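Home | Workshop | Kitchen | Storage | Garage | Tips Archive

June 2026
By the Hiltier workshop desk

Print this page | E-mail this page

Tape Grids and Other Bench Tips from a Robot Sorting Study

The Clillavora lab at Lerkeck has been testing how well a robot arm picks up small blocks when the bench is laid out in different ways. Each layout got 100 pickup attempts with the same arm and the same software. On a bare table, the arm closed its fingers cleanly on a block 56 times. With tape lines on the table and a fixed camera, the count went up to over 80. Most of what the lab changed costs very little and works just as well on a home bench.

Mark the bench in cells

Use painter's tape or any low-tack tape in a color that stands out from the top. Measure from one corner only. If you measure each line from the one before it, small errors add up and the last row comes out crooked. The lab relaid its grid 4 times before the rows matched the arm's own coordinates. For hand work you can be less fussy. Press the edges down with a plastic scraper and replace any strip that starts to curl.

Mix up the starting positions

The method calls for moving the blocks between attempts, including onto the tape lines and up against each other. Blocks that touch were the hardest to grip, and most of the misses came from them. If you are testing a jig or a drawer divider, try it with parts lying every which way before you decide it works.

Pick a tray with low sides

The lab's Swanson report compared 7 trays. Tall, straight walls got in the way of the fingers. Shallow trays with sloped walls did best. The same goes for screws and washers: a low tray lets you get a fingertip under the last one. Set it down in the same cell each time.

Use foam for practice parts

Foam cubes don't scratch the table or roll off it, and they give a little when squeezed. Cut your own with a long, sharp blade and a straightedge. Several light strokes leave a cleaner face than one hard push.

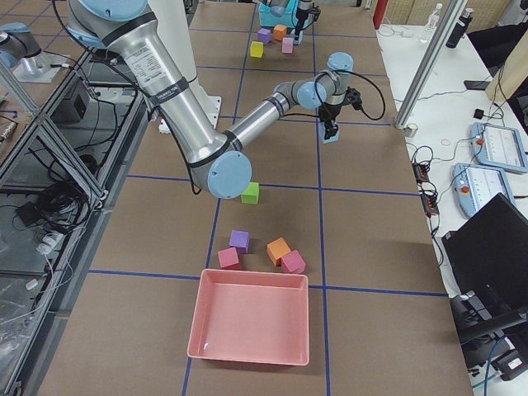

Keep power off the work surface

Put power strips and monitors on a side table and leave the bench for the work. Bundle slack cable with hook-and-loop ties, and label both ends. The lab lost most of a week in February to a plug that had worked loose behind a stand.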